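The Biller Fingers

The salesman from Biller had left a brochure, and the brochure said 3000 grips before the pads lost their bite. I read that number twice and put the brochure under my coffee.

We already had the Parnero set. I didn't love the Parnero set. It dropped things on humid days and it made a clicking sound when it closed that got into my sleep in February. But I knew how it failed, and at my age I would take a failure I know over a promise from a man with a nice pen.

The Irdale office wanted an answer by Friday. Seven tests, they said, same object, same arm, same speed, and write down what happens. They wanted a winner. They had already picked one, I figured, and wanted my name under it.

So I ran the Biller pads on the flat bar, and they held. I ran them on the bottle, and they held that too, and I went looking for what I had done wrong. I checked the air line. I checked the force setting, which was at 90 when the sheet called for less, and I set it back and started over. It cost me the morning. The second time around they held the bar and slipped on the bottle, and I will admit I felt better.

After lunch the building went quiet. I brought up the view from the wrist and sat with my chin in my hand. I never trusted that little camera either. It made everything look closer and more certain than it was. The next job was the pole, gray and scuffed, and a pole is a mean thing to hand a gripper. It gives you two thin lines of contact and leaves the rest to friction.

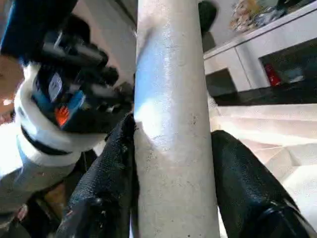
Two pads touching a pole prove that two pads can touch a pole, said the voice on the line from Irdale. Had I tried pulling on it yet? The Sabbagh people had a grip that looked every bit as good, and it let go at six pounds.

I said I hadn't pulled on anything.

"Then what are you calling me for?"

I told the voice I wanted it on record that the grip looked good, before I went and found out. There was a long breath on the other end. Somebody over there was eating chips.

I hung up, found the spring scale in the bottom drawer, and went back to my chair for a minute with the thing in my lap.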